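Winter reels, and a change of line

The rivers around Plesville have been high and brown for most of May, so the fishing has been mostly maintenance. I pulled all the reels out on Wednesday night and went through them one at a time at the kitchen bench.

The worst was the old Dromer, the one I use for flathead off the sand. It had been grinding on the retrieve since Easter and I'd kept telling myself it was only the line roller. The roller was fine. The main bearing on the handle side had gone rough, and there was salt dried hard around the outside of it. I'd rinsed that reel after every trip, or thought I had. My mistake was hosing it with the drag backed right off, which lets water in past the washers. Do the drag up firm before you rinse, then back it off once the reel is dry.

A replacement bearing took six days to arrive. Yavuz Güler at the tackle shop had offered me one out of a wrecked reel, and I should have taken it, as the new one was a hair too wide and had to go back. I ended up with Yavuz's anyway. It spins well enough. I packed it with a light marine grease and put a drop of oil on the roller and on each end of the handle knob.

The drag washers were flat and shiny. I cleaned them with a rag, wiped on a thin smear of drag grease and put them back in the order they came out. I lay the parts out left to right on an old tea towel as I go. It takes longer but I've only once had a washer left over.

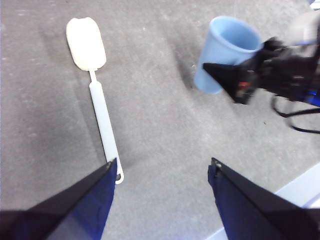
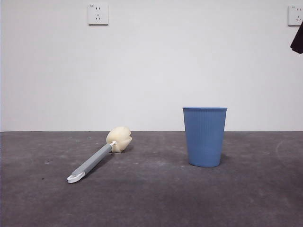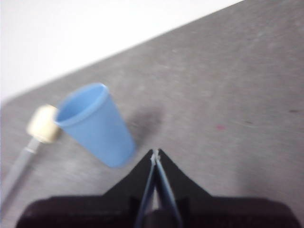 The other job was line. I've been running 300 metres of light braid on the estuary reel, and that's far more than I need. The longest run I've had from a bream or a flathead in the last two seasons wouldn't have taken 50 metres. Most of that braid has never been wet in its life. So this time I put mono backing on the bottom half and wound the old braid on top, back to front, so the unused end is now the fishing end. The join is a double uni, wet down and pulled up slowly, and I trimmed the tags close so they lie flat under the braid.

If you do this, wind it on under tension. I had the bulk spool on a pencil between two books the first time and the braid went on loose. On the second cast at Tuncer Creek it dug into itself and stopped dead, and the lure kept going. That was a good lure too, a small brown hardbody I'd had for years. Now I run the line through a damp cloth and keep a steady pinch on it the whole way.

Leader is next. I've dropped down a size for bream over winter. The water clears once the rain stops, and they get fussy around the jetty piles. I'll leave the flathead leader as it is, as their teeth go through anything lighter.

I did get one short session in, on the last two hours of the run-out at Tasen Point. The water was the colour of milky tea and there was a lot of weed coming down. I fished a soft plastic on a heavier jig head than usual to hold bottom and worked it slowly along the edge of the channel. It produced two small flathead that went straight back and one good one, a fat fish that hit right at my feet as I was lifting the lure for another cast. I didn't weigh her. She measured 86 centimetres against the mat, easily the biggest I've had from that bank, and she went back as well. She sat in the shallows for a minute with her gills going and then slid off down the drop.

The repaired reel handled her without any trouble. The drag was a bit sticky at the start of the first run, so I may have used too much grease. I'll pull the top washer out this weekend and wipe it back.

If the river drops by then I'll try upstream of the bridge for bass, though the season closes shortly and I'll need to check the dates before I go.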